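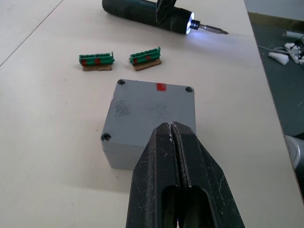
The box first, then the wires: a talk about learning small electrical work

Home | Workshop | Interviews | Tools | Contact

In the Trallthorpe evening workshop the tables are full of small things. The teacher has taught the beginners' course there for 4 years and before this was an electrician in a packaging plant. I asked why the course begins with a gray plastic junction box and green terminal blocks.

"People want to start with the wires," the teacher told me. "I give them the box. It has a lid with screws in the corners, and they must open it and close it until they don't think about it any more."

The boxes are not new. The lids have smudges and scuff marks, and I asked if the students would prefer clean ones. "The old ones are better for learning. Nobody is afraid to make a scratch on them."

The terminal blocks lie on pieces of brown cardboard and have small red squares on the front. The teacher likes to keep the cardboard under them. "A connector slides on a bare table. On cardboard it stays more or less where you left it, and you can pick up the cardboard and carry everything."

We spoke also about mistakes. The most common one is to tighten a corner screw completely before the other screws are in. "Then the lid sits crooked and they push harder. I say, loosen it, go to the opposite corner, go slowly." In the first 2 lessons no cable is connected to power – this is a strict rule in the room.

The parts come mostly from Hallier, a shop in Clevirden that sells leftover stock. Last October the workshop bought a crate there with more than 300 connectors. "I am still sorting them," the teacher said. "Some fit together and some don't, and I find this out in the evening with a cup of tea."

Next winter the course will get a second table, and the teacher is looking for a good lamp to put over it.

Comments

wirenut_k: The opposite corner advice is good for shelves too. I learned it the hard way.

Marlpit: Do you take beginners with no tools of their own?

Workshop desk: Yes, everything is on the table. Bring reading glasses if you use them.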